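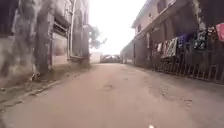

According to Karabulut, the first week with the delivery robot was slower than carrying the parcels by hand, and the couriers at the Hamness depot mostly agreed. Their remarks were collected in October, when the Ollau carrier had been on the lanes long enough for the novelty to pass.

Figure 3. A lane on the Hamness delivery route, with a pothole ahead and laundry hung out on the right.

4.2 Changes in the couriers' work

Before the trial, a courier walked each lane with a hand cart and knocked at every door. With the carrier in service, one courier follows it on foot while a second stays at the depot and watches the route on a screen. Of the 29 shifts we observed, 9 included at least one stop where the person on foot had to steer the machine by hand. Unpaved surfaces accounted for most of these. A shallow pothole like the one in Figure 3 is easy to step over, but the planner treats it as a reason to slow down, and the courier waits.

Hanging cloth was a second source of delay. The couriers had expected walls and parked cars to be the difficulty. Cloth moves in the wind, and on windy shifts the carrier halted well short of it. Couriers began calling ahead to residents on the route, a task that appears in no job description and was not logged by the dispatch software from Fedari.

Lifting went down. Couriers reported less soreness in the back and shoulders, and two who had asked for lighter duty returned to full routes. Talking with customers also went down, and several couriers said they missed it. Depot staff described the screen work as tiring in a different way: long periods of watching, then a decision needed at once.

Pay was unchanged during the trial. Route times fell to about 61 minutes by the last shifts, and the depot used the time saved to add stops. The couriers had understood that it would go to longer breaks. We return to this disagreement in Section 5.

Filed under: Work and Automation / Field Studies

Last updated: 11/4/19

Contact | Copyright Hamness Working Papers | Back to top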